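Les robots et la vaisselle : où en est-on ?

Plusieurs lecteurs nous ont écrit depuis notre numéro d'août pour poser la même question : est-ce qu'une machine peut déjà ranger la cuisine à notre place ? Nous avons donc passé une matinée chez Tromano, où Edvin Brekke dirige une petite équipe de 8 personnes. Son projet s'appelle Platen et il s'intéresse à une seule tâche, très modeste : prendre une assiette sur le plan de travail et la poser debout dans l'égouttoir. Presque tout le travail se fait en simulation, dans une cuisine dessinée par ordinateur.
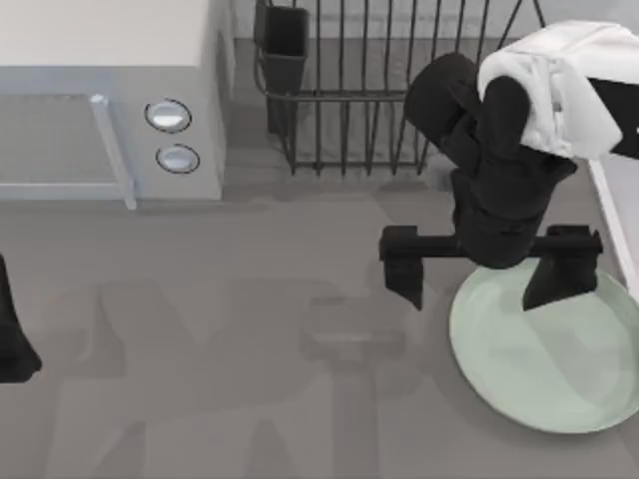 La cuisine simulée, avec l'assiette vert pâle sous la pince ouverte.

Pour nous, c'est un geste que l'on fait en parlant d'autre chose. Pour un robot, l'assiette est un objet assez désagréable. Elle est plate, elle est large, et son bord se lève à peine au-dessus de la table. Une pince à deux doigts doit trouver ce bord, passer un doigt dessous ou serrer de côté, puis tourner l'assiette à la verticale sans la perdre. Ensuite il reste l'égouttoir, avec ses tiges fines entre lesquelles il faut viser juste.

Kjell Rønning, qui s'occupe des essais, nous a donné ses chiffres sans les embellir. Sur 11 tentatives de la dernière série, l'assiette est arrivée trois fois dans l'égouttoir. Deux fois, elle y est arrivée de travers, et il les compte quand même comme des échecs. Une réussite demande environ deux minutes – un enfant de huit ans va plus vite. 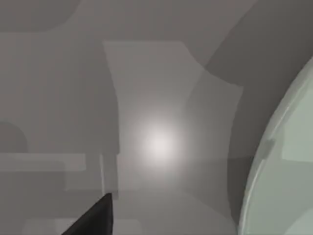
La difficulté principale, selon lui, se trouve dans les derniers centimètres. De loin, le système sait bien où est l'assiette. De près, il voit surtout une grande courbe pâle et des surfaces grises, et il doit décider avec peu d'informations où placer son doigt. Une personne corrige à ce moment-là par le toucher. La version actuelle de Platen ne possède pas de capteur de contact, et l'équipe hésite encore à en ajouter un dans la simulation.

Le passage à une vraie cuisine est une autre question. Le fabricant d'égouttoirs Lindqvist a proposé de prêter du matériel pour des essais réels, mais M. Brekke préfère attendre. Il voudrait d'abord atteindre 8 réussites sur 11 à l'écran. 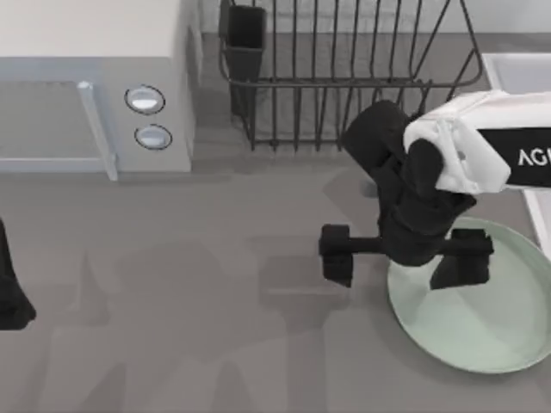 Même plan de travail : l'égouttoir est encore vide.

Du côté des ateliers, la situation nous semble meilleure. Chez Dradumeck, un bras range des plateaux métalliques toute la journée, toujours les mêmes et toujours au même endroit. À la maison, chaque assiette est différente et personne ne la pose deux fois pareil. Nous retournerons chez Tromano quand la prochaine série sera terminée, et nous publierons les résultats dans cette rubrique.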